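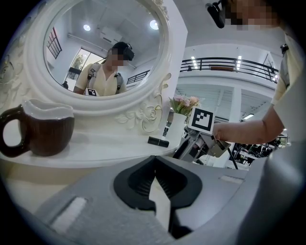 Figure 1. Clokach kit in use at the vanity station, first operator position.

Evaluation of the Clokach Hand-Held Gripper Kit for Recording Household Tasks
Student project report, Robotics Laboratory Course, Rakena
Submitted 15/05/2024

1. Purpose

The course currently records manipulation demonstrations by teleoperation. A student sits at a console and drives the arm, and each demonstration takes longer to record than the same task takes by hand. The project evaluated a commercial alternative, the Clokach kit, which was loaned to the course by its distributor, Olia. The loan terms did not require us to share results before submission and Olia did not review this report.

Three questions were set at the start of the project:

Can one student set up the kit and record usable data without help?
Does marker tracking remain stable near reflective furniture?
What share of the recordings survives import into Gikex, the software the course already uses for trajectory processing?

Training a policy on the data was outside the scope.

2. Equipment

The kit as delivered contained two hand-held grippers, a head-mounted camera unit, a backpack that carries the recorder and battery, a charging cradle, and a calibration board. Each gripper carries a square black-and-white marker mounted upright on top of the body. The head camera uses the markers to locate the grippers relative to the operator's head. Each gripper also has its own camera, aimed over the jaws.

All cameras were set to 30 frames per second. The higher setting listed in the manual was tried on the first day and dropped. It filled the recorder too quickly and Gikex resampled the files on import anyway.

The backpack straps are adjustable, but the chest strap on our unit did not hold its length under load. It was taped after the second session. This did not affect the data.

3. Test area

Recording took place on the mezzanine side of the laboratory building, where household furniture is kept for manipulation work. Most stations are ordinary tables. The vanity was chosen as the difficult case: it has a large oval mirror directly behind the work surface, in a thick white frame carved with roses and leaves, and the tabletop is also white. An operator working at the vanity faces the mirror, so the head camera sees the operator and the markers a second time. The mirror also picks up the ceiling lights and the glass doorway behind the operator.

The objects at the vanity were a dark brown ceramic pitcher with a white rim, a small black cylinder, and a white vase of pale pink artificial flowers. A shelf station and a plain table station were used for comparison. The plain table has no reflective surface within view of a standing operator.

4. Method

Two operators took part. Both had used the teleoperation console before and neither had used a hand-held gripper. Training consisted of the printed quick-start guide and one practice session.

Tasks were kept short. At the vanity they were: move the pitcher by its handle from one end of the tabletop to the other, pick up the cylinder and stand it on end, and shift the vase away from the corner. Equivalent tasks were defined for the shelf and the plain table, with the same objects where they fit.

Object positions were changed between demonstrations using a set of 16 printed layouts. The operator drew a layout card, placed the objects, returned to the start position, and began recording with the button on the right gripper. A recording ended on the second press of the same button. Failed grasps were kept if the operator recovered and finished the task. They were discarded if an object had to be repositioned by a bare hand.

Calibration was repeated at the start of each session and after every battery change. The procedure requires the operator to hold the calibration board in view of the head camera and move it slowly through the working volume. The manual states that this can be done by one person. It can, but the board must be put down before the grippers are picked up, and on several occasions the headset moved slightly while the operator bent to reach them. A hook at waist height solved the problem.

5. Results

5.1 Yield

The sessions produced 359 recordings. Of these, 28 were rejected by Gikex on import. The rest loaded without manual repair.

The rejected files fell into two groups. The larger group failed the marker continuity check, meaning the head camera lost one of the grippers for longer than the permitted gap. All but a few of these came from the vanity. The smaller group failed on timestamps and came from a single session in which the recorder had been started before its clock had synchronized. The indicator light for synchronization is on the back of the recorder and cannot be seen once the backpack is on.

5.2 Reflections

We expected the tracker to confuse a marker with its own reflection. A mirror reverses the pattern, so a reflected marker should not decode as a valid one, and in our data it never did. No recording contained a gripper position on the wrong side of the glass.

The reflection caused a different fault. When a real marker and its reflection were close together in the head camera image, the corner detector sometimes joined the edges of one to the edges of the other. The resulting shape failed the square test and both were dropped for that frame. Usually the gap lasted a few frames and was filled by the inertial data from the gripper. It became a rejection only when the operator held still in that position, for example while lining up the jaws with the cylinder.

Working from a position slightly to one side of the mirror center removed most of the gaps. Covering the mirror removed all of them, but this changes the scene and defeats the purpose of the station. We recommend the side position.

5.3 Background

The marker border is white and so is the tabletop. This had no measurable effect while the markers stood upright. When the wrist was tilted far forward, as for a low grasp on the cylinder, the border was seen against the tabletop and detection became less reliable. The plain table station, which has a darker surface, did not show this.

Bright ceiling lights above the mezzanine railing caused short exposure changes when the operator looked up. Operators were asked to keep their heads level. Automatic exposure can be locked in the settings menu, and locking it is the better solution.

5.4 Gripping performance

The jaws closed well on the pitcher handle once the operator had learned to approach from the side. The ribbed inner surfaces held the handle without slipping when the pitcher was empty. Tests with a filled pitcher were not done – the grippers are not sealed.

The cylinder was the hardest object. It rolled when touched off center, and the jaw housing blocked the operator's direct view of it at the last moment. Both operators learned to use the reflection in the mirror to judge the approach. A robot with only gripper cameras would not have this view, so these demonstrations contain head movements that depend on information the policy may not receive. We have flagged them in the file index.

The vase presented no difficulty if gripped below the flowers. Leaves caught between the jaws in some recordings and these were retained.

5.5 Comfort

The gripper body is large compared with the hand. Forearm fatigue was the limiting factor in every session, ahead of battery life. The headset carries its camera forward of the face on a mount, and the weight pulls it down slowly during work. A rear counterweight is sold separately and was not part of the loan.

6. Comparison with teleoperation

Recording with the kit was faster than console work for every task, and the motions were smoother on inspection of the velocity plots. The console retains two advantages. Every motion recorded on it is one the arm can perform, and there is no tracking to lose. With the kit, some wrist angles used by the operators lie outside the joint limits of the course arm. Gikex reports these on export, but does not correct them.

7. Recommendations

The kit is suitable for the course on the following conditions.

Calibrate with a hook or stand for the grippers beside the operator.
Check the synchronization light before putting on the backpack.
Lock exposure at the start of each session.
At the vanity, stand to one side of the mirror center.
Limit continuous recording to short blocks with rest between them.
Run the Gikex reachability check on the same day, while the station is still set up and a task can be repeated.

If the loan is extended through July, the next group should repeat the vanity tasks with a matte dark plate behind each marker. The plate would separate the marker from both the tabletop and its reflection. A drawing is in Appendix B. The added width may interfere with grasps close to the mirror frame, and this has not been checked.

8. Limitations

Only two operators were used, both of similar height. A shorter operator would see the markers at a flatter angle and may have more tracking gaps. Station lighting was not measured. The chest strap fault was reported to Olia and a replacement had not arrived by the time of writing.

Appendix A: File index and layout cards
Appendix B: Marker plate drawing
Appendix C: Calibration log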